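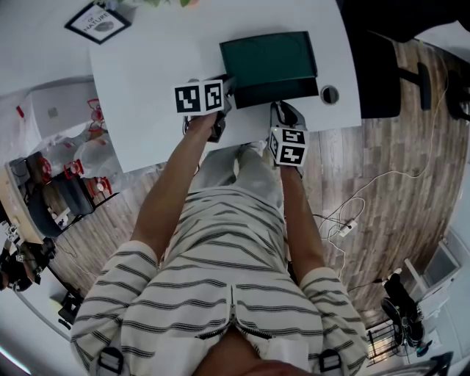
Minutes: Room Setup Meeting, Indley Office
2019-08-26

Present: Kieran Heffernan (chair), Enda Quinlan, Shuzhen Lü, Darragh Hennessy
Apologies: Lăcrămioara Chiriac

1. Previous minutes
Accepted with one correction. The shelf order went to Bastby, not Mak.

2. White desk
The desk stays in its present position. The dark green box is to be kept on the desk with the lid on until its contents have been entered on the storage list. Enda asked for the cable grommet to the right of the box to be left clear. Agreed.
The framed "NATURE" picture is to be hung. Fixing height to be confirmed by Lăcrămioara. The plant stays.

3. Power and cables
The white power strip and its cables are on open floor beside the desk. Darragh proposed a run along the wall with adhesive trunking, 18 mm wide. Shuzhen preferred a tray under the desktop, fed through the grommet. A tray costs 45 dollars from Zeda, delivery included. Tray approved. Trunking to be used only for the section between the desk and the wall outlet.
Action: Darragh to order the tray and measure the outlet section.

4. White table
Clear plastic bags and red items are still on the table. Shuzhen will sort and label the bags. The gray box may remain under the table provided the chair can be pushed in.
Action: Shuzhen, before the September meeting.

5. Shelving
The light wooden shelf holds nearly 40 kg according to the supplier sheet. Heavy stock goes on the bottom level. Kieran noted that the sheet does not say whether the figure is per level or total.
Action: Enda to ask Bastby.

6. Floor
Shoes are to be kept off the walkway by the white cabinet. Felt pads to be fitted to the table legs to protect the wood-patterned floor. Office chairs are excluded. Three packs of pads requested.
Action: Kieran.

7. Other business
Key to the stationery closet has been returned. Spare still missing.

Next meeting: September, date to be circulated by Kieran.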